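Sulemana Workshop Notes
Tips: Building a hand-held gripper at home

Start with the fingers. Most of the trouble people have with a home-built gripper comes from the last inch of it, and no amount of work on the linkage fixes a slippery pad. We built ours from the Rarach plans on a kitchen table and changed a few things along the way. These are the notes we wish we'd had taped to the wall.

Cut the side plates from one sheet if you can. Clamp both blanks together and drill the pivot holes through the pair in one go. If you drill them apart, the jaws will close crooked and you'll blame the screws.

Cut-outs in the arms save weight. Use triangles with rounded corners, and leave plenty of material near each pivot.

Sand in steps and stop at 400 grit. Going finer did nothing for us.

Rubber pads go on last. Wipe the fingers with alcohol, press the pads down and leave them clamped overnight. Ridged rubber holds thin round things better than flat foam, which packs down after a week or so.

For practice, use cutlery. Chopsticks are thin, light and they roll, so they show up every bit of play in the joints. Put down a cloth with some texture to it or you'll be chasing them off the floor.

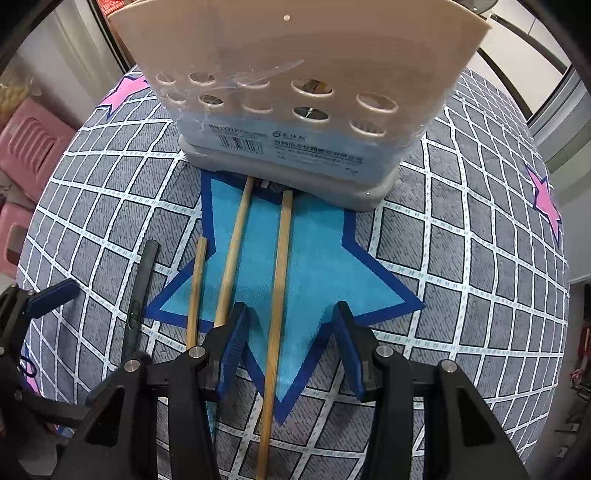 Don't tighten the pivot screws all the way. Run each one down until it stops, back it off a quarter turn, then add a small drop of thread locker. Check them again after 14 hours of use. Ours had crept a little by then - the left side more than the right.

If the jaws feel stiff in the morning and fine later on, look at the grease before you take anything apart. We switched to Irnow light grease in April and use much less of it.

Weigh the thing before you add anything to it. Ours came to 362 grams without the mount, and the wrist notices every extra clamp. Keep the heavy parts close to the hand.

Next is the grip itself. Close on a stick with the pads square to it and let the rubber do the work. Squeezing harder just bends the arms. If the stick twists as you lift, one pad is sitting higher than the other. Peel it off and set it again.

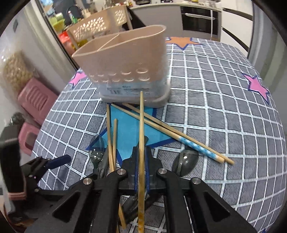
Dustetti Shop Tips - 2 min read

A caddy with a divider makes a good target. Start by dropping sticks in from straight above, then move back and come in at an angle. Spoons are harder, so save those for when the sticks are easy.

Tie up any loose cord before you start. Ours caught in a joint twice and chewed through the sleeve.

Store the gripper with the jaws open. Pads left pressed together take a set, and you'll feel a flat spot the next time you pick up something small.

Spare pads: cut them all from the same strip and keep them in a bag with the screws.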